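About Cludham

Cludham is a technical publisher of service documentation for built-in and countertop kitchen appliances. The company was started by Tormod Solberg, formerly a service engineer, and now keeps 81 manuals in print under two series names, Trornik (installation) and Eren (fault diagnosis and repair).

Each manual is written from a complete teardown. Torque values, connector pinouts and clearances are measured in our own workshop and checked by a second technician before layout.
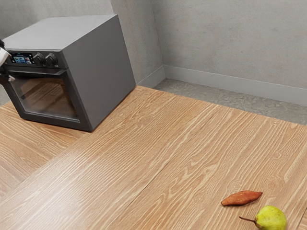 Revisions are issued every August. Corrections that affect electrical safety are released as separate bulletins and sent to all registered holders of the affected edition. Print runs are 200 copies for Trornik titles and 100 for Eren titles, with reprints on request. Wiring diagrams are supplied at two sizes, and the larger one folds out.

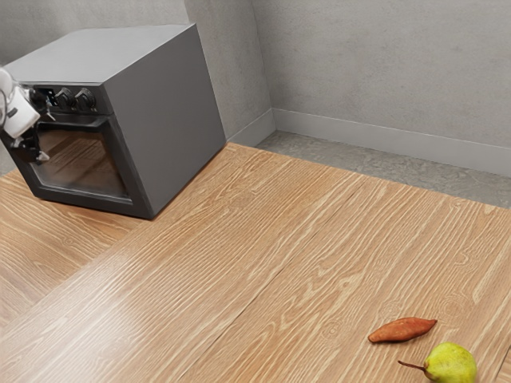
Oven with two control knobs and a glass door window.

Our office and workshop are at Busisside, Unit 4. The parts library is open to trade customers by appointment. It holds exploded drawings, superseded part numbers and back editions of both series.

Manuals are sold to repair firms, colleges and individual technicians. We do not carry out repairs or sell spare parts.

Page last revised Fri 14 February.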